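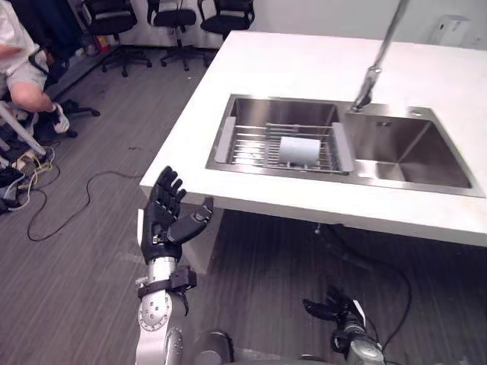

Where does a reach begin? Finding the start of an action in teleoperated kitchen demonstrations

Student project report, Stisholm Robotics Lab, Putville

Summary

We compared three ways of marking the moment at which a humanoid robot, driven by a human operator, starts to do something. The first was a person with a mouse. The second was a speed threshold on the wrists, which every paper we read seems to use and few of them defend. The third was our own rule, called Kobzar, which adds the posture of the hand. Our rule beats the threshold. It also beats one of the authors on a Saturday, a result we report with mixed feelings.

1. Background

A demonstration recorded by teleoperation starts when the operator starts recording. The action starts when the operator gets around to it. In the gap the arms hang, drift, settle and sometimes rehearse. A policy trained on the whole recording learns the gap too, and we had a previous group's policy that showed it faithfully. Asked to pick up a plate, it would raise its hands, hold them open and wait, like a guest who has been told dinner is nearly ready.

The obvious fix is to cut the gap off. To do that you need to know where it ends, and our supervisor suggested that this would make a nice small project. It was a nice project.

2. Data

We used the lab's sink-and-rack recordings. The tasks are ordinary: take an item off the drying rack, put one on, move one from a basin to the rack. Each recording has the view from the head camera, joint positions for both arms, and finger positions for both hands. We split the recordings at the operator's own pause markers and ended up with 3,137 segments.

That number used to be higher. We dropped any segment in which the finger positions were missing, and any in which the operator gave up and started again without pausing. The second kind had to be found by watching, and that took most of September.

3. Hand labels

We needed something to compare against, so the two of us labeled onsets by hand in Carneck, the lab's annotation tool. Carneck shows the head view on the left and the joint curves on the right. We turned the curves off for labeling. If the labeler can see the wrist speed, the labeler will click where the wrist speed goes up, and then the speed threshold looks brilliant.

Our written instruction said to mark "the first frame at which the robot is reaching for the object." We thought this was clear until we had both labeled the same batch. The median gap between our marks was 19 frames. Most of the disagreement came from segments in which both hands come up into view, open, and stay in front of the body before one of them commits.
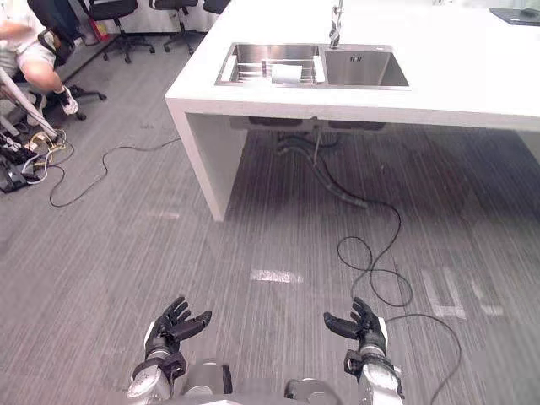
One of us counted the raise as part of the reach. The other counted it as getting ready. We argued about this for an afternoon and then rewrote the instruction so that the mark goes on the first frame after which the active hand never moves away from the object again until contact. Nobody could call that sentence elegant, but two people can apply it on different days and land close together. We relabeled everything.

A side effect of the new wording is that the onset can only be found by looking backward from the contact. This is fine for cleaning a dataset. It would be useless on a live robot, and we make no claims there.

4. The rules

Speed threshold. The onset is the first frame at which either wrist goes faster than a fixed speed and stays above it for a short window. We tuned the speed and the window on a held-out set of recordings so that the baseline would get a fair chance.

Kobzar. The rule uses 2 cues. It starts at contact and walks backward through the active arm's distance to the contact point, stopping where that distance stops growing. Then it checks the fingers. If the hand is still opening at that frame, it steps back to the start of the opening, on the theory that an operator who is opening a hand has made up their mind. If the hand was already open, the frame stays where it is.

Choosing the active arm sounds trivial. Our first version picked the arm that moved more over the segment. This failed whenever the operator parked the other arm out of the way, a large movement with no purpose beyond tidiness. The current version picks the arm whose fingers changed most in the last part before contact. It still fails on two-handed grasps, where it picks one arm more or less on a whim. We left those segments in.

5. Results

Against the second set of hand labels, the speed threshold has a median error of 32 frames, nearly always early. It fires on the raise. Making the threshold stricter moves it past the raise in some segments and past the whole reach in others, particularly with our slowest operator, whose movements are so smooth that the baseline sometimes reports that nothing happened.

Kobzar has a smaller median error than our original disagreement with each other. We would like to stop the sentence there, but the labels it was compared with were made under an instruction that also works backward from contact, so the rule and the labelers were looking for the same kind of thing. Some of the win is built in.

The worst errors come from plates. A cup is approached from most sides in much the same way. A flat plate standing in a rack has a thin edge, and operators tend to bring the fingers close, hover, adjust the wrist and go in again. Under our definition the hover counts as a retreat if the hand backs off at all, so the onset jumps to the last small correction and the whole approach is thrown out as idle time.

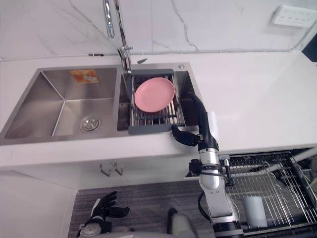 A reader of our draft asked whether that was really an error, given that a policy might be better off learning only the final correction, and added that we seemed to be punishing the rule for doing exactly what we had told it to do. The second part is true. On the first, we think the approach has to be learned from somewhere, and a dataset in which hands appear beside plates with no travel in between would be odd training material. We tried allowing a small retreat before the backward walk stops. It helps with plates and hurts slightly with everything else, so it is a setting, turned off by default.

6. What we did not do

We did not retrain the policy. This was the original point of the project, and the schedule in our proposal gives it a whole colored bar. The trimmed segments are exported in the same format as the originals, and the next group can train on both versions.

We also did not use the camera images for anything except labeling. A rule that looks at where the head is pointed might catch the decision earlier, as our operators usually look at the rack before the hand goes anywhere near it.

7. Files

The labels from both passes are in the project folder, including the first pass, which should not be used. Kobzar is a single script with a settings file. The tolerance for plates is the last line of the settings file and is measured at the wrist, not the fingertips.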